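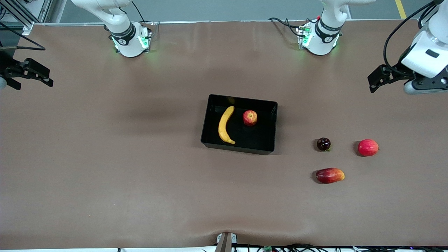

Pierina Ferri reckons we'll all be doing our own washing-up for a good while yet, and she laughed when I asked whether I should hold off buying a new mop.

I'd rung her expecting a sales pitch (her firm, Ulent, writes software for robot arms) and got nothing of the sort. "People see a short clip and think the kitchen's sorted," she said. "Ask what happens with a soft plum, or a bag of peas that's split!"

Fruit comes up a lot with her. An apple and a banana want picking up quite differently, and a mango is another problem again – heavy, slippery, no obvious place to grab.

So what about shops? Ubaldo Palumbo joined us on the line for that bit, and he was cheerier. He'd happily let a pair of arms fill trays in the back room tonight. "Slow is fine at 4 in the morning," he told me. "Slow is no good with a queue."

Pierina wasn't having it. "Who picks up what it drops?"

"I do," said Ubaldo. "I'm 63, I've been picking things up off shop floors all my life."

I asked them both about ironing. There was a long pause, and then Pierina said she doesn't iron anyway.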